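Toy library

A toy library is a service that lends toys, games and play equipment to families, in the same way that a public library lends books. Some toy libraries are part of a council or a school, and others are small associations which own their collection and rent a room for it.

History

In the district of Plorley the first toy library was opened by Danylo Hrynyshyn, a retired teacher, in a former shoe shop on Koval Street. It started with 50 toys, most of them given by neighbours. A second branch was opened later in Worance, and the two shared one catalogue on paper cards. At the last stocktake before the cards were replaced by a computer, the catalogue had 3,147 entries. The Eltley branch, which is the youngest, keeps its own list and is not included in this number.

Membership and loans

Members usually pay a yearly fee, and in some places also a small deposit. The loan period is commonly two or three weeks. Large items, such as ride-on cars and climbing frames, are often booked in advance for birthdays. In Plorley the membership year begins in September, and a family may have up to four items at home at the same time.

Sorting and care

Returned items are checked for missing or broken parts before they go back on the shelf. Hard plastic is washed with warm water and mild soap, while puzzles are only wiped. Small pieces are kept in cloth bags with a number sewn on the outside.

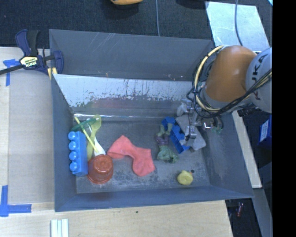
Toys for pretend play, for example kitchen sets and tools, are among the most borrowed, and they also lose the most parts. Many libraries therefore lend an incomplete set with a note about what is missing, and do not charge the family for it. Electronic toys are a question on which libraries differ. Worance accepts them if the battery cover closes with a screw, but Eltley does not take them at all.

See also

Play group
Tool library
Toy safety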